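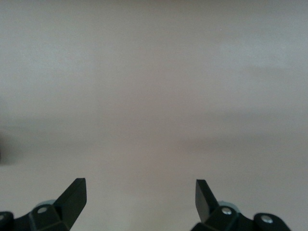

Wrist cam view, fingers open, plain pale surface.

Fixing the featureless-surface problem in the grasp planner

If your wrist view is mostly blank like this, the planner will still try to find something to grab. Ours proposed 132 grasps on nothing. Usually it's the soft shading — a darker band across the surface gets read as a depth step, and the edge scorer goes to town on it.

Quick fix, takes 14 minutes if your config is clean. Assumes you have the Flaltska planner node running already.

1. Stop the planner. Leave the camera node up.

2. Mask the fingers. They sit along the bottom of the image, one each side, and the screw heads give bright little highlights that score as corners. Open the gripper all the way, then:

flaltska mask --record --pose open

Do it again with the gripper closed. Two masks, seperate files. Don't merge them, the planner switches on gripper state.

3. Check the mask covers the mounting blocks too. Not just the tips. Mine missed the blueish-gray rounded bits behind the black hardware the first time. Grow the mask by a few pixels if so.

4. Set the texture floor. In planner.yaml:

min_texture: 45
on_low_texture: hold

Default for the second one is "guess". Change it.

5. Turn on gradient flattening (flatten_lighting: true). Takes out slow brightness changes, keeps sharp edges. A shadow that fades at both sides should drop out completly. A hard shadow won't, you need better lights for that.

6. Restart, point the arm at a blank patch, watch the log. You want:

candidates: 0 state: hold

Anything above zero, go back to step 3.

7. Now put a part down and check it still gets picked up as a candidate. If a pale part on a pale surface vanishes, lower min_texture a bit at a time. Don't turn off hold.

Known issue — after 522 frames in hold the node times out and drops the mask. Jiahui Wei has a patch on the Clultham branch, not merged yet. Until then set hold_timeout: 0.

Dark blurry smudges at the side of the view can still score. Crop the left and right margins in the camera config, or add them to the mask by hand.

Updated Mar 26, 2019. Thanks to Danjuma Amadi for the log format fix.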